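# Do I need a posh coating on my white desk?

Short answers from Craig Farquharson, who has been sold three of them.
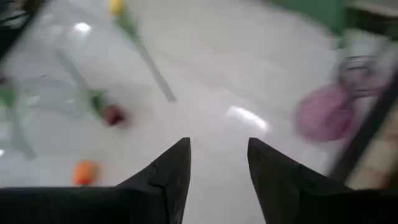 *Glossy white top.*

**Does a sealant stop scratches?**
I doubt it. Feteck says its kit adds "up to 100 times" the protection, and I have asked twice what was being measured. No reply yet.

**Is the £71 Mideck kit better than the £50 one?**
It has a nicer tin. Matilde Ramalho tried both on the same desk and couldn't say which half was which a month later.

**What about yellowing?**
Sunlight does that. Move the desk or draw the blind. I wouldn't trust any spray that claims to undo it.

**So what do you clean yours with?**
Warm water, a drop of washing-up liquid, a soft cloth. Skip the scouring pads — they dull the shine for good.

**Can coffee rings be shifted?**
Fresh ones, yes. Old ones, sometimes. Bicarbonate paste gets a lot of praise online, but it's slightly gritty, so try it on the underside first.

**Is the Nistmont ten-year guarantee worth having?**
Read page two. It leaves out heat, ink, "wear" and anything on wheels. Fergus Cairns claimed in May and got a voucher.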